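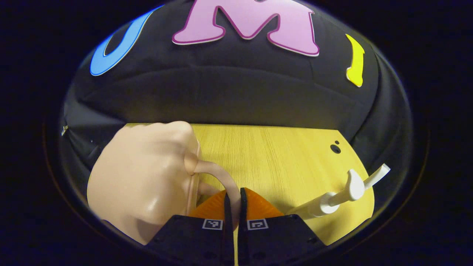 Orange pads either side of the jug handle, markers on both finger plates.

Soft finger pads on hand-held gripper – how often do you swap them?

Posted by marl_bench, 2022-02-05

We have one hand-held gripper with the orange soft pads, used mostly for picking up household stuff by the handle. The supplier (Grolivine) says to change the pads every 300 grasps. That seems very convenient for somebody who sells pads. Ours have done 1142 and I can't see a tear in them, but the beige jug has started to twist when lifted. Is that the pads, or is something else out? The marker on each finger still reads fine as far as I can tell. I don't want to spend money on a guess.

torque_and_tea

I wouldn't believe the 300 either. We ran a set of Bralitz pads to 2340 before one split near the root. What matters is whether they still grip, so test that and ignore the counter.

Wipe both pads with a damp lint-free cloth and let them dry. Glossy plastic leaves a film and you won't see it. Then try the jug again, empty, same spot on the handle. If it still twists, swap the left pad with the right, if yours are the same shape. Should the twist change direction, it's a pad. If it doesn't, check the screws on the finger plates. One loose screw lets a plate tip slightly and the pads no longer meet square – I lost an afternoon to that in April.

Also, "reads fine" is not much of a check for the markers. Close the fingers fully, note the width the software gives you, open, and do it ten times. If the number wanders, look for play in the fingers or a lifting marker corner before you buy anything.

Hofstetter_owner

just buy new pads, they're cheap

marl_bench

Cleaned them, no change. Two screws on the right plate were loose, which I'd have sworn I had checked. Tightened those and it's better, though I've only done 181 lifts so I'm not calling it fixed. Has anyone used the Dromitz pads? The listing says "lifetime" and doesn't say whose.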